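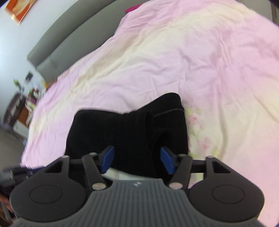
Reading time: 5 minutes

Notice to Subscribers Concerning the Withdrawal of the Anemow Letter Service

To all subscribers in the Barnon district.

Further to our notice of April, Skilance confirms that the Anemow letter service will close at 6 p.m. on the last working day of the month. Subscribers who have letters in preparation are asked to complete them before that time. Letters begun but not finished will be dealt with under section 4.

1. Background

Subscribers will recall that Anemow was introduced to allow persons in Barnon to compose a letter on a telephone and have it printed, folded and delivered by hand to any address in the district. The charge was fixed at 70 pence. The application offered 130 designs of paper, of which the plain cream was chosen in almost every case.

The service was never expected to be large. In its final full year it carried 1,237 letters. The Board considered this figure at its spring meeting and resolved that the service could not be continued.

2. Correspondence held at the Szilágyi Street office

In the course of preparing for closure, staff at Szilágyi Street examined the print queue and found that a number of letters had been addressed to 2 Weir Cottages, Barnon. Weir Cottages was taken down when the river wall was raised. Under the terms of service, a letter that cannot be delivered is returned to the sender.

These letters could not be returned, as the sender had given the same address.

The office has accordingly held them. They were kept in a grey cabinet on the first floor, in order of receipt, and were not opened. Subscribers are reminded that printing is carried out by machine and that no member of staff reads the text of a letter at any stage. The operator of the folding machine has, however, stated in writing that it is not possible to clear a jam without seeing the upper part of a sheet, and that the sheets in question began in each case with the words "I am still at the old number."

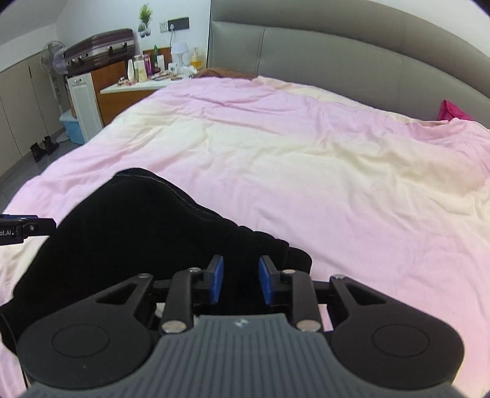

3. Enquiries made

The office wrote to the account holder at the electronic address supplied on registration. A reply was received at ten minutes past four the following morning. It thanked the office for its trouble and asked whether the evening delivery could be made a little later, as the path was difficult at high water.

The office replied that there was no evening delivery. It explained that Weir Cottages no longer stood, enclosed a copy of the district plan, and asked the account holder to supply a current address. The response was courteous. It stated that the plan was a very good one and that the new wall looked handsome on paper. It did not supply an address.

A delivery officer was then instructed to attend the site. Her report is held on file and may be inspected on application. She records that she walked the length of the wall from the footbridge to the sluice and found no dwelling. At the place where the plan shows the former cottages there is a strip of mown grass, a bench and a drain cover. She waited for a quarter of an hour. She then noticed a letter box set into the landward face of the wall at knee height, painted green, with a brass flap. The contractor for the wall has confirmed that no letter box was included in the works.

The delivery officer had one of the held letters with her for the purpose of checking the address. She posted it. She accepts that this was done without authority. In her report she gives as her reason that she had been asked to deliver it for some considerable time.

She heard it drop. She adds, in a note which the office has decided to leave in the record, that it took rather longer to land than she would have expected of a letter.

The account was used again that evening. The letter was addressed to the Szilágyi Street office and was therefore opened in the normal way. It read, in full:

"Received with thanks. I had begun to think she was not writing back. There should be others. Please send them in the order they were written, if it is not too much bother, and I will settle up for any that are short of the charge."

4. Arrangements for unfinished and undelivered letters

The Board has taken advice on its duties. The terms of service require Skilance to make every reasonable attempt at delivery to the address given. They do not require that the address appear on the district plan. The Board is satisfied that a letter box has been found at the address and that it accepts letters.

The remaining correspondence will therefore be delivered at the river wall, one item each evening, in order of receipt. A later hour has been agreed on account of the path. The deliveries will continue past the date of closure until the cabinet is empty, and the cost will be met from the sum set aside for returned postage, against which there have been no other claims.

Unfinished letters belonging to all other subscribers will be deleted. Subscribers may request a printed copy at the counter on production of their account number.

5. Refunds

Any unused balance will be returned to the subscriber by the method of original payment. Where an account has been paid in coin, the subscriber should attend in person. The office notes that an envelope of coins has been left on the bench beside the wall on several occasions and has in each case been found to be correct. Subscribers are asked not to leave money there. The coins are wet when collected and several are of a kind that the bank will not take.

6. Future use of the application

The application will cease to open on subscribers' telephones at the time of closure. One account will be kept active for the purposes of section 4. Subscribers who receive a letter on plain cream paper after the closing date should check that it is addressed to them and, if it is, may reply to it by hand. The green box is cleared from the other side.

Issued by the Subscriber Office, Skilance, Szilágyi Street, Barnon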